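22 May 2024

Spent nearly the whole day on the money side of things, with the gripper working away at the red cloth in the background and me half watching it and half watching my spreadsheet. I'd promised Uliana Onyshchenko a shopping list by teatime (she signs off anything that plugs in) and at ten o'clock I had a title and a border round it. Very nice border, mind you. 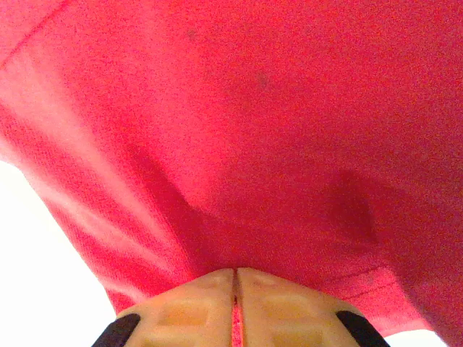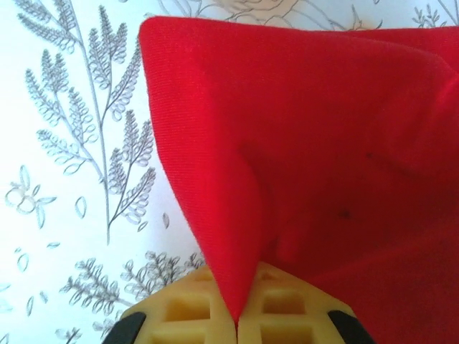

Red knit between the fingertips, both times.

The fingers question

So, do we buy spare fingers now or wait? The Zinchenko ones come as a pair, and I want 2 pairs, one to use and one in the drawer, and I wrote that down first before I could talk myself out of it. Uliana rang while I was typing and asked whether we couldn't just have one. We could! But then the first time a tip wears smooth we sit about for a fortnight waiting for the post, and I did that in February and I'm not doing it again. She went quiet and then said fine, put it down, so down it went.

The wrist camera can stay as it is. I had a new one pencilled in and rubbed it out after lunch. The knit shows up well enough for what we do, you can see the little ribs in it when the light's kind, and I'd much sooner have the money for cloth.

The big one

Madport sent their quote for the second arm over at last. It's well past what I've got, so I've moved it to next year's page and felt quite grown up about it. Wilik do a hire scheme, paid by the month, and I've asked them what happens if we want to stop halfway through, as their leaflet is awfully cheerful and says nothing whatever on the subject. Umer would do us a service visit and a day's training in one go, which I like the sound of, only they want to know dates and I haven't got any dates.

What I've ended up with is fingers, a service visit, a box of cables (always cables, where do they go?) and a decent pile of thin stretchy things for it to practise on. T-shirts, pillowcases, that sort of stuff. It all comes to £2,376 with the postage in, and I added it up twice and got the same answer, a first for me this year.

Sent it off at ten to five. Uliana wrote back one line asking if the pillowcases had to be new. I suppose they don't. I'll have a look in the airing cupboard at the weekend, and ask Mum, who has hundreds.

Must chase Wilik tomorrow, and find out if Umer charge extra for parking.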